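Long-running drama Hoddale to end after its next series

Last updated in September

The television drama Hoddale will finish after one more series of 6 episodes, its producers have confirmed. The announcement came at 9 in the evening, a few minutes after the credits of the latest episode, and the reaction of viewers was quick and mostly sad.
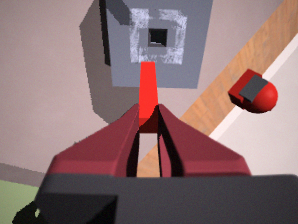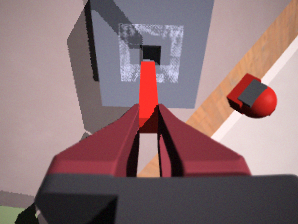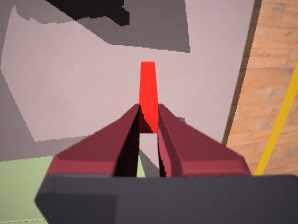
Issue 192 – Page 50

The news was published as a short text on the programme's own page. It thanked the audience for their patience "through the fog, the floods and the very long winter of series four", and said that the writers wanted to close the story while they still had a good ending in their hands. No reason connected with money or with the number of viewers was given.

Hoddale tells the story of a valley town where the people receive letters from their own relatives who left many years before. In the beginning it was a quiet programme, shown late, and several newspapers forgot to review it. It became popular slowly, mostly because one viewer told another. When the last episode of the present series has been shown again at the weekend, the drama will have reached 123 episodes, and the final series will be added to this number.

What happened to the ferryman

For many viewers the announcement was the second shock of the same evening. In the episode which had just ended, the old ferryman of Flerham, one of the few characters who has been in the story from the first night, untied his boat and went out alone on the lake. The last thing we saw was the lamp on the water. Then the lamp was dark, and the music did not play over the credits.

The programme has not said if he is dead. The message boards were divided before the credits had finished. One group believes that he gave his life so that the boat could not be used by the Wardens, who need it to reach the island. The other group reminds everybody that this is the same character who was already lost once, in series two, and who came back to the kitchen door five episodes later asking for soup.

"I cried for the boat and then I cried for the whole programme," wrote one viewer under the announcement. "It is too much for one evening." Another wrote that she had watched every series with her mother by telephone, each in her own house, and that they did not know what they would do with the hour.

There was also some anger. A number of viewers complained that the ferryman's goodbye was too short, and that his daughter, who has waited three series to speak with him, was left standing on the wrong side of the lake. Others answered that this was exactly the point of the scene. The discussion was still going on at breakfast time, and it had become less polite.

Questions the last series must answer

Six episodes are not many for a story with so many open doors. The most important question is still who writes the letters. The present series gave a strong hint that they come from Jireo, the city which the characters always mention and which has never been shown on the screen. According to the announcement, the final series will "go there at last", and this was for many people the happiest part of the text.

If Jireo is a real city inside the story is another matter. Viewers with a good memory will recall the map in the schoolhouse, where the name was written in pencil and later rubbed out. In the book of the schoolmistress the same name is given to a river. The writers have enjoyed this game for a long time, and it will be interesting to see if they can finish it without disappointing the people who have made long lists of the clues.

Then there is Tu. The silent child who came down from the hills in series three has become the favourite of the audience, although she has spoken only one word in all her episodes. At the end of the latest one she was holding the ferryman's coat. How she got it was not explained – he was wearing it when he stepped into the boat, and the door of the house had been locked from the outside.

A smaller question, but one which is asked very often, concerns the dog at the mill. The announcement says nothing about the dog.

When it will be shown

The producers have not given a date for the last series. The writing is finished, and the work on the outdoor scenes will begin when the snow has gone from the upper valley, so viewers should not expect the programme before next autumn. The episodes will be a little longer than usual, and the final one will be shown without a break.

Most of the main cast will return. The announcement does not say which actors will be absent, and it is careful to name neither the ferryman nor his daughter in any sentence about the future. Some readers have taken this as a bad sign. It may also be only caution, because earlier announcements gave away more of the story than they should.

There are no plans for a second programme set in the same valley. A radio version of the first series, with new actors, was mentioned last year, but it does not appear in the new text and it is not clear if the idea is still alive.

Before the final series starts, all the earlier ones will be repeated from the beginning, two episodes each evening, starting at 10. The first two include the arrival of the bus in Flerham and the original opening titles, which were changed after the first series and have not been shown since.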